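Home > Practice > Everyday Patience
Thirty Minutes Before Breakfast: A Talk With a Meditator From Drillberg
1 March 2025

She laughs easily, and she laughs most when she talks about how cross she used to be. I met her at the Nerari circle in Drillberg, where she has been coming to sit for five winters now, and I asked if she would tell me how a person with a famously short fuse came to love keeping still. She said yes before I had finished asking!

"I was the one who slammed the doors," she told me. "I slammed them at home and at work. I managed the counter at Radulović, the bakery by the bridge, and the girls used to go quiet when I came in. I thought that was respect."

It was a customer's leaflet that brought her to the first evening. She sat at the back in her coat, ready to leave, and spent the whole time making a shopping list in her head.

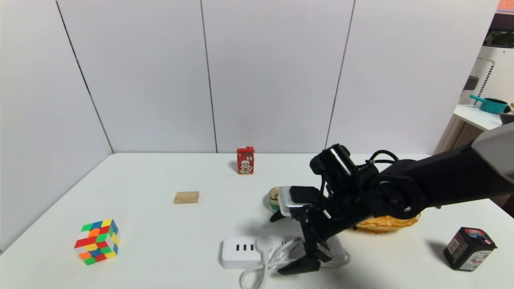
What made you come back after an evening like that?

"The walk home. I noticed I was walking slowly, and I never walk slowly. I stood on the bridge for a bit and looked at the water, and I thought, well, I'll give it one more go. The second evening was worse, if you want to know. My knees hurt and the man next to me sniffed. But I had the same walk home."

She now sits for 30 minutes before breakfast, on a folded blanket next to the airing cupboard (the warmest spot in the flat, she says, and I can well believe it). There is no music and no app. She follows her breath, loses it, and picks it up again, and on a bad morning that is all she does from start to finish.

What I loved hearing about was the rest of the day. She has a habit she calls the doorknob. Each time her hand touches a door she takes one breath before she opens it. Having been such a slammer of doors, she finds this very funny, and she has taught it to half the circle. I have been trying it for a week and I keep forgetting, and then I remember halfway through a doorway and have to stop myself going back.

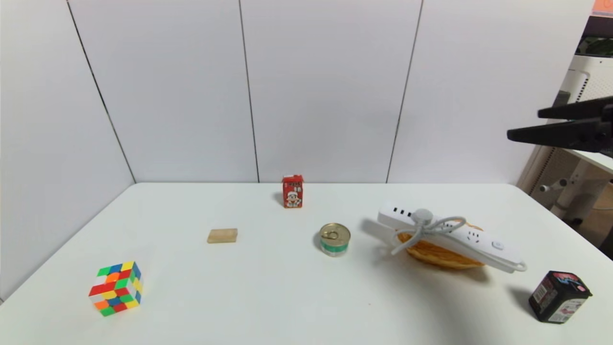 Her sister puts the change down to something plainer, and says that the breathing is all very well but the apologies came first. There was a whole January of them, by telephone and by letter, and some of the people had long forgotten what the quarrel was.

"She's right," the meditator said when I passed this on. "I wrote to one of the girls from the counter and it took me three drafts. The first two were mostly about me. She wrote back on a postcard with a donkey on it. I've still got it."

Last year she went to Kukholm for the first time, a retreat house on the coast where the circle takes a few rooms. She had been dreading the silence at mealtimes.
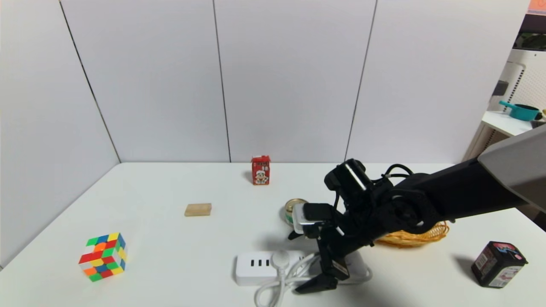
How did you manage with a whole table of people and no talking?

"I cried into my soup on the first day, and then I started to enjoy it. You see how people pass the bread. I'd worked with bread for years and never looked at anybody's face while I handed it over. By the end I didn't want to go back to talking, and my sister will tell you that's a miracle."

She is 74 and says she wishes she had begun at 30, then takes it back, as she doubts she would have sat still for it. She still loses her temper. The last time was over a parking space, and she was ashamed for an hour, which she counts as progress, since it used to be a week of being proud of it.
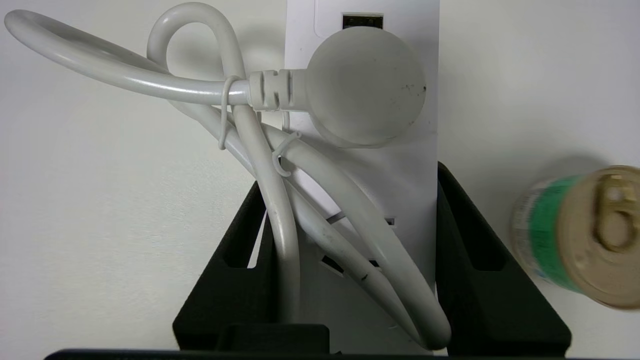
One newcomer to the circle told me it was a relief to hear her own up to the parking space, having pictured everyone in the room as saints, and that this was the evening the practice began to feel possible.

When I repeated that, she went a bit pink and got up to fill the kettle. She took hold of the kitchen door, stopped, breathed, and went through.

The Nerari circle sits in the evening, and beginners are warmly welcome. Chairs are provided, and you may keep your coat on.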